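To: Garkatcombe list
From: Xóchitl Cisneros
Date: Wed 12 December
Subject: Re: card binders, again (was: what to do with 800 loyalty cards)

Lozano asked which binder I ended up with, so I've put it on the bench and opened it.
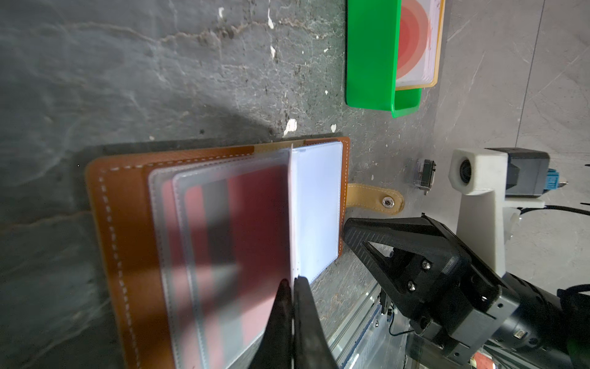
I started out in August with the Holtano box, like everybody else on this list, and I'll say for the Holtano that it holds a lot of cards and that you will never find one of them again. Mine held 396 before the lid gave up. I could tell you there was a library card in there somewhere. I could not have told you where without tipping the lot onto the rug, which I did most Sundays.

So now it's the little leather book with the snap. Brown, cream stitching along the edge, clear sleeves inside. It looks like something a bank manager would take out to tell you bad news. My sister asked if it was a Bible.

Lozano wrote:

> Before I spend any money I'd like to hear from people who
> really use one of these every day. My questions are
> 1) do the pages stick together, 2) does the clasp hold once
> you overfill it (I will overfill it), 3) is leather silly for
> something that lives at the bottom of a bag with a banana.
> I've looked at the Flallell as well but it has a zip, and I've
> had zips before.

Taking those in order.

The pages. Yes, a bit, mostly when they're new. The pockets are frosted around the borders with rounded corners, and the frosted part seems to grab its neighbour. You end up pinching a single page by its edge and standing it straight up before you can lay it over. After a couple of months mine have loosened, except for two near the back that I think have formed a relationship. Talc was suggested here last year. Don't. I had grey fingerprints on everything, including the dog.

The clasp. It's a tan tab with a round silver snap near the end, and it comes off the right cover, so when the binder is open the tab just lies out to the side collecting crumbs. Closed, it copes well up to the point where every pocket has one card in it. Put two in each and you have to sit on it. I got to 13 doubled pockets before the snap began letting go on its own, always in a queue, with a small pop that makes people look at you.

The leather. I'd say it's fine with the banana, provided the banana is fine. It has darkened a little along the spine and I like the colour better now. The stitching hasn't moved.

As for sorting, I tried alphabetical and it lasted a week, then I tried by colour, which my brother-in-law called the system of a child or a genius and didn't say which. The pinkish-red ones are up the front at the moment. I don't defend it, but I can find the pharmacy card before the pharmacist sighs.

On zips I'm with Lozano. I had a Flallell for one winter and the zip took the corner off my favourite card — the café one, nine stamps out of ten.

If anyone wants the Holtano box it's free to a good home, lid separate. I can bring it to the next swap. It will not be alphabetised.

Cheers,
Xóchitl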